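Haterport Forums > Home Workshop > Arms and Grippers
Thread: Kitchen table arm that unpacks groceries — build log and questions

Ka-ming Hsieh
Right, the Liltico build finally has a thread of its own! Short version for anyone who missed my rambling in the intro section: it's a two-jaw arm that will clamp to the edge of our dining table and take packets out of a shopping bag, one at a time, and set them down on the cloth. Base and shoulder are done. The elbow is in bits in an ice cream tub while I wait for bearings from Mäkelä.

In the meantime I'm recording demos by hand with the grippers you hold yourself, so there's something to train on when the arm can stand up. I'm up to 1,220 clips, mostly done after dinner. Soft packets are so much more interesting than the wooden blocks I started on. They slump, they shine, they hide behind each other, and I love it.

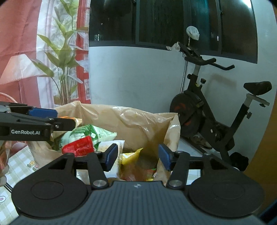

Jaws open at the bag. The shiny yellow packet is my nemesis.

Questions: do I need more clips before the elbow's back together, and does anyone line up the finger spacing on the arm with the hand-held one exactly, or is near enough good enough?

torqueandbikkies
Love this. Match the spacing properly. I was a few mil out on mine and it closed beside everything, very politely, every single time. Measure pad face to pad face at full open, then again closed. Don't trust the CAD.

solderbloke_77
Going to be the grump. That's a very busy table to learn on. Flowers, checks, a glossy bag, a curtain with a whole plant on it. I'd chuck a plain grey sheet down and get the first couple hundred grasps working there. You can add the pretty tablecloth later.

Cherry Mae Navarro
Disagree with solderbloke! If the arm's going to live on that table, record on that table. I did mine on a plain bench and had to redo the lot when it moved to the kitchen. 2,000 clips was where mine stopped being embarrassing, for what it's worth, but I'd take fewer with more variety over a big pile of the same red packet.

What are you running the motors off, Ka-ming?

Ka-ming Hsieh
Vandero board, the older one with the screw terminals. It's been great apart from homing. The shoulder counts 2,708 steps between end stops going up and a different number every time coming down — I reckon that's belt slack and not the board, but I'm open to theories.

On the tablecloth, I'm with Cherry Mae. It's where the groceries land in our house. I've also begun shooting stuff on the cloth next to the bag as well as inside it, so the arm gets a look at a single item in the open. Clear film is the tricky one. There's a round black thing under this lot and all the camera really wants to look at is the glare. 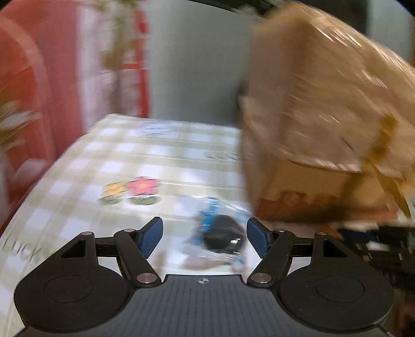 Ka-ming Hsieh

solderbloke_77
See, this is my point. Most of what's behind the jaws is smeared. Are you keeping clips like that?

torqueandbikkies
I'd keep them. The arm's camera will blur too when it swings. Bin the ones where the target's gone altogether and leave the rest.

solderbloke_77
The arm won't swing like a person does, though. Mine crawls. Slow your hands down to the speed the motors can manage and you get sharper pictures and demos it can copy. Still think the grey sheet would save you a month.

Cherry Mae Navarro
Okay, slowing down is good advice, I'll give you that one. Grey sheet, no.

Ka-ming, on the shoulder: put a pencil mark on the pulley and the shaft and home it ten times. If the marks drift apart it's your grub screw. Ask me how I know.

Ka-ming Hsieh
Pencil marks going on tonight. I'll do a slow batch as well, same bag, and train on the two sets separately so we can settle this. Bearings are due early July, so elbow pics after that!

torqueandbikkies
Loctite on the grub screw while you're in there. The blue one.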